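**Chess pieces with square bases, worth it?**

**ritu_t:** Printing a set for the Milosgate club, 2 boards. Thinking square column at the bottom, rounded cap on top, all matte white. Round bases keep turning on me when I stick a marker on the front. Has anyone done this?

**vsorrentino:** I did. Square is fine for labels but it looks clumsy next to a normal set. I went back to round.

**amado_m:** Disagree. Flat sides are easier to pick up and the marker stays readable. Put it low on the front face and leave a thin border.

**vsorrentino:** Readable, sure. Still looks like a bottle.

**amado_m:** Doesn't bother me. A full set took me more than 600 grams of filament, so try one first.

**ritu_t:** One it is, then. Tall column, narrower cap with a slight waist, black and white marker on the front. 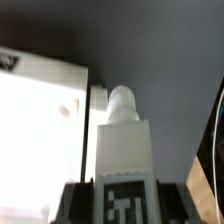 I'll leave the height alone and do the pawns next, at 80 percent scale.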